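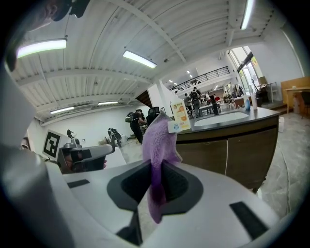

How often should a stuffed animal be washed?

Every couple of months if a child sleeps with it, and twice a year if it mostly sits on a shelf looking pleased with itself. A toy that has been through a stomach bug or a mud puddle goes in the same day, of course.

That question came in more than any other after our January open house at the Dunus Street toy library, so I promised to write something up for the newsletter, and I'm afraid once I got going I had a good deal to say. I have been washing other people's bears and bunnies for 11 years now, first for my own children and then for the lending shelves, and I've made most of the mistakes you can make, including the one with the musical lamb (more on the lamb in a minute).

Before anything gets near water, have a good long look at the label, if there still is one. So many of them get snipped off or chewed off in the first week! If the label says surface wash only, believe it. If there's no label, squeeze the toy all over, slowly, the way you would check a pillow. You are feeling for a battery box, a squeaker, a hard frame, or those little beads they put in the paws. Beads in a stitched inner bag are usually fine. Beads that are loose in the leg and held in by one tired seam are going to end up in your washing machine filter, and you will be finding them at Thanksgiving. Now, the lamb. The lamb had a music box that I was quite sure came out through the back, and it did not, and after forty minutes on gentle it played one note for two days from inside the linen closet. I still feel bad about it.

Next comes the mending, and please do it first. A small hole going into the machine is a big hole coming out. You don't need to be clever with a needle. A plain ladder stitch in strong thread, doubled, pulled snug every few stitches, will close nearly any seam, and long fur hides everything, bless it. Short velvety fabrics are less forgiving, so match your thread in daylight if you can. I keep a jar of odds and ends for this and I have never once had the right brown.

For machine washing, use a zippered mesh bag, or an old pillowcase with the end knotted, and put a few towels in for company. Cold water, gentle cycle, and much less detergent than you think – a tablespoon is plenty for a couple of medium-sized animals. No fabric softener. It leaves a coating on the fur that feels lovely for a day and then collects every bit of dust in the house. If your machine lets you turn the spin down, turn it down. I like an extra rinse too, especially for anything that's going to be sucked on.

Hand washing takes longer but I have come to enjoy it, with the radio on. Fill a sink or a dishpan with cool water and a squirt of mild soap, and press the toy down and let it up again, over and over, without wringing. The color of the water will horrify you. Change it and keep going until it runs clear. Then roll the whole animal up in a dry towel and lean on it with your forearms. Children love to help with this part, although some of them would prefer not to see a dear friend being squashed, so ask first.

Bright and deep colors want a little extra thought. Reds, purples and navy blues can bleed, and a cheap dye will do it every time. Dab a damp white cloth on a spot where it won't show, hold it there for a minute, and look. If there's color on the cloth, wash that toy all on its own, by hand, and don't leave it soaking. We have a very pink pair of formerly white rabbits on the lower shelf that can tell you all about this.

Drying is where people lose patience, and I understand, because somebody small is generally standing there asking if it's ready yet. Keep it out of a hot dryer. Heat melts the tips of synthetic fur, and once the fur goes crunchy there's no bringing it back. Air dry on a rack, turning it every few hours, or use the no-heat setting with a clean tennis ball. A thick toy can feel dry on the outside and still be damp in the belly, so give it a full extra day longer than you'd like. When it's nearly dry, brush the fur up with a soft pet brush or a clean baby brush, a small section at a time, and you will be surprised how much of the old fluff comes back.

For the toys that can't get wet at all, baking soda is your friend. Put the toy in a big bag with half a cup of it, close the bag and shake, leave it for an hour and then brush it out well, outdoors if the weather allows. For a stain, whip a little soapy water into foam and use only the foam on a cloth, wiping with the fur. It won't do miracles with grape jelly, but it will help.

A few people asked about the bedtime problem, meaning what to do when the one and only animal has to be away overnight. My best suggestion is to start the wash right after breakfast and pick a breezy day. Some families tell the child that the bear is going to the spa, and some let the child put it in the bag and press the button. One grandmother told me she puts a lavender sachet on the pillow to hold the place. If you are lucky enough to be at the beginning of all this, buy two of the same animal and swap them every week so they wear out evenly. Everyone laughs at that advice and then comes back later to say they wish they'd taken it!

Now for our own news. Our shelves held 41 soft toys at the end of last year's count, and we've since been given two more bags, so there will be a washing afternoon in the back kitchen this March, starting at 1:00. Come for as long or as short a time as you like. The Nilero fabric store has kindly put aside a box of thread and stuffing for us, and there will be coffee and a lemon cake. If you have a spare mesh bag or a drying rack, we'd be glad to borrow it, so please put your name on it with tape.

We are also still collecting toward a new washer. The goal is $1000, and we have $300 of it so far, nearly all from the bake table. The old machine has begun to walk across the floor during the spin cycle, and I've taken to sitting on it.

One last thing about the lending bags. If a toy comes home with you and gets a bit grubby, bring it back just as it is and tell us at the desk. We would much prefer that to a rushed wash the night before it's due. And whoever returned the striped elephant in February with its ear sewn back on so neatly, thank you, and would you please come in March and show the rest of us how you did it?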